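I think people should stop sealing their wood counters with that glassy stuff. There, I said it! When we moved to Drenemmont I had 778 square feet and one big wish, a counter I could oil by hand, and every July I do it again (two coats, windows open, radio on).
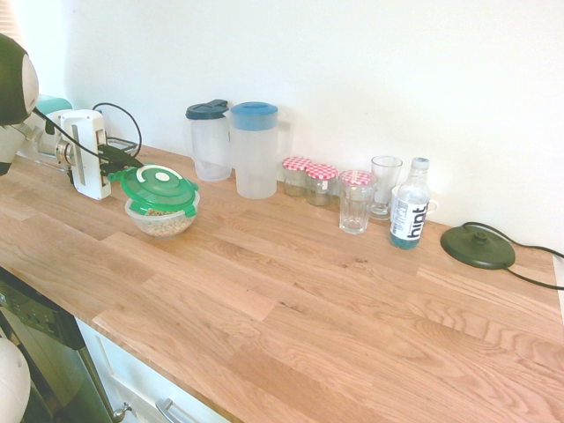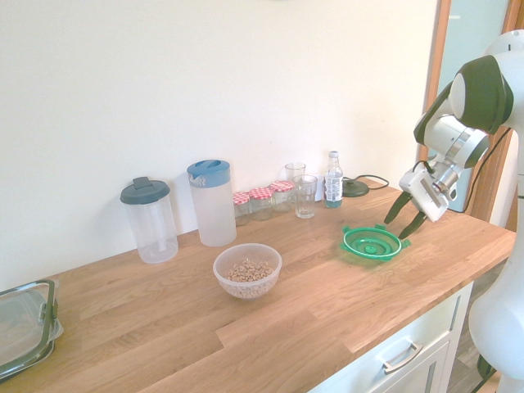
My neighbors swear by the hard finish, and sure, it's less work. But once it chips you're sanding the whole thing, and a guy in Sikley wanted 2000 bucks for that. Oil forgives you. You rub out the ring, wipe on a bit more, and go make dinner.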